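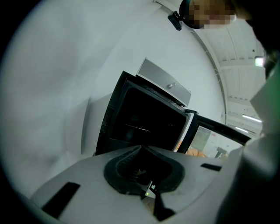
Sorting out the black unit by the wall. Empty it first, wipe the inside, let it air with the door open.

Trays are the tan ones, rounded corners. They get washed by hand and go in last – the white lidded box can stay on top.

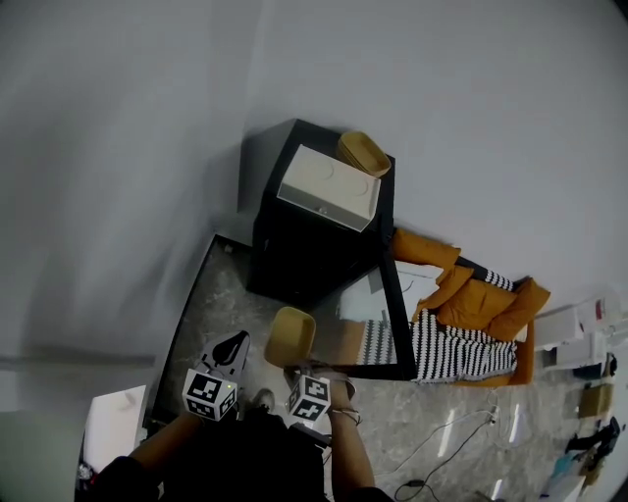 Can the trays be stacked while they're still damp?
Better to wait. Stand them on edge for two hours, otherwise they stick together and start to smell.

Sofa corner is next. The striped blanket needs a wash.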